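Moved the living room box off the stock kernel this week. Notes in order, for anyone else with a Tunance capture card and a distribution that dropped the driver.

Hardware first. The card is the older Tunance with the Femer tuner chip, not the later revision with the metal shield. Check with lspci -nn before you download anything. If the subsystem ID doesn't match the list in the Penlow README, stop there. The module will load and then do nothing.

You need headers that match the running kernel exactly. Run uname -r, install the matching package, and confirm that the build symlink under /lib/modules points at a directory that exists. Mine pointed at the previous kernel, and make failed with 731 lines of missing includes.

Get Penlow from the git tree. The release tarball predates the change to the video buffer interface and won't compile on a current kernel. The maintainers know. A new tarball has been "soon" since June.

The Makefile assumes gcc is the compiler the kernel was built with. If your distribution builds with clang, pass LLVM=1 or the module will be full of symbols the loader refuses.

Firmware is a separate download. The file goes in /lib/firmware/tveit/, lower case. The driver asks for it by that path even though the docs still say /lib/firmware. With the file in the wrong place dmesg reports error -2, which is only "file not found".

Load order matters. Tveit is the demodulator module and has to be in before penlow_pci. A softdep line in /etc/modprobe.d handles it:

softdep penlow_pci pre: tveit

Rebuild the initramfs afterward if your distribution puts media modules in there. Mine does.

First scan found 2 multiplexes. I expected more. The default frequency table in the scan tool is out of date, so I pulled the current one from the dtv-scan-tables package and ran it again. 78 services, including radio.

Signal on the highest multiplex is marginal. The driver reports SNR in tenths of a dB and the scan tool prints it as whole dB, so don't get excited by the large numbers. Divide by ten.

Interrupts: with MSI enabled I got dropped packets every few minutes. Booting with pci=nomsi cured it but turns MSI off for the whole machine. The module has its own option, msi=0, and that is the one to use. 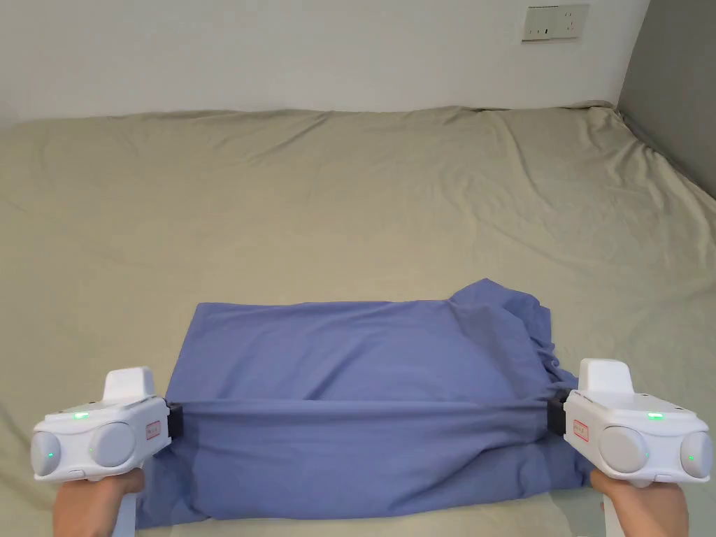

Blue on khaki, partly folded.

Suspend is still broken. After resume the tuner answers on I2C but the lock never comes back. Unloading both modules and loading them again takes around 3 seconds and fixes it, so I put that in a systemd sleep hook. Stop the recording backend first or rmmod will tell you the device is in use.

DKMS works if you edit dkms.conf and list both modules. As shipped it lists only penlow_pci, so after a kernel update you get half a driver – the wrong half.

Patch for the dkms.conf problem is sent. The MSI default I'm leaving alone until I can test on a second board.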